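Friday, June 5, 2026

Laundry room, drying times, continued from the last page.

Yamuna asked again why I won't sign off on the "smart" program as the default for the Plemine towels. Short version: I don't believe the sensor. Long version follows, so I can stop repeating it in the hallway.

Loads today, all on machine no. 1, all from the same bale of Plemine hand towels, all spun the same way in the Carier washer first:

- Load A, smart program. Stopped itself at 40 minutes. Hems damp, middles dry.
- Load B, smart program, same number of towels. Stopped at 40 again. Hems damp.
- Load C, plain timed program, 40 minutes plus 14. Dry all the way through, a bit stiff.

Two loads of different starting weight stopping on the same minute is what bothers me. If the thing is measuring moisture, I'd expect some spread. Renato says two loads prove nothing and he's right, but that cuts both ways, and he was happy enough to call it proven after one load last time.

Things I checked before blaming the program:

1. Lint. Cleaned the filter before A and again before C, but **not** before B. My mistake. B should be repeated.
2. Overloading. I went by the basket, one basket per load, which is how everyone here does it and is a poor way to do it. Onni wants us to weigh. Fine, if he finds the scale.
3. Door. It needs a firm push to shut and I wondered if it was closing badly. Didn't see any sign of it, and C went through the same door.

The supplier sheet from Subramaniam claims the towels come out "cabinet dry" on any sensor program. No definition of cabinet dry anywhere on it. I asked Odette whether she'd put load A in a cabinet and she held a hem to her cheek and said no, which is the best instrument we've had all day.

Also not convinced by the idea that leaving the door open between loads helps. It lets the drum cool, so the next load starts colder. Nithin swears by it for the smell. I haven't smelled anything either way.
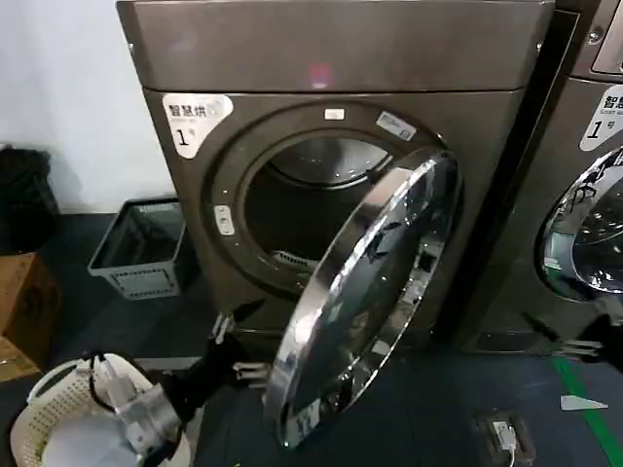 *No. 1 (the 智慧烘 one), door open. Filter or vent grille is down at the bottom edge of the opening.*

Next:

- Repeat B with a clean filter.
- Run one small load, 7 towels, on smart. If that one stops at 40 as well I'm calling it a timer with a nice label.
- Cultberg sheets can wait. There are 231 of them and I'm not starting on those with a program I don't trust – timed only until further notice.
- Ask Yamuna who wrote "smart OK" on the whiteboard. No initials, no load number.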